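Suchbegriff eingeben Suchen
Seite drucken | Seite per E-Mail empfehlen
März, von Liya Negash

Manzano Ablageschale in Senfgelb

Für Kabel, Schnüre und alles, was sich auf dem Tisch so gern verknotet, haben wir endlich eine Schale gefunden, die wir selbst jeden Tag benutzen! Die Manzano von Binmont ist aus Kunststoff, innen glatt und leicht glänzend, hat hochgezogene Seitenwände und ist vorne offen, fast wie eine Kehrschaufel. Man greift hinein, zieht am Kabelende - und der Rest gleitet über die Vorderkante hinterher.
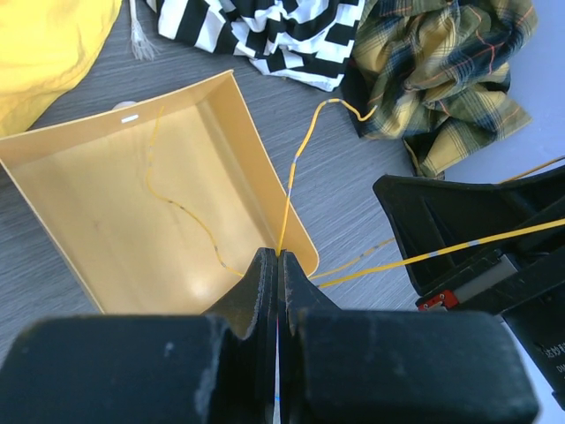 Manzano in Senfgelb mit dünnen gelben Kabeln, eines davon locker in der Schale

Besonders gern mögen wir sie für dünne Leitungen, die man nicht knicken will. In einer lockeren Schlaufe eingelegt, bleiben sie schön beieinander, und man sieht sofort, was man vor sich hat. Milagros Castillo aus unserer Werkstatt hat inzwischen 3 Stück nebeneinander stehen (eine für Kabel, eine für Kordel, die dritte wechselt ständig) und räumt abends nur noch kurz zusammen. Zum Reinigen reicht ein feuchtes Tuch.

Artikelnummer: 536
Breite: 22 cm
Farbe: Senfgelb
Lieferumfang: 2 Schalen, ohne Inhalt
Passt zu: Regalserie Hokmont

Seite drucken | Seite per E-Mail empfehlen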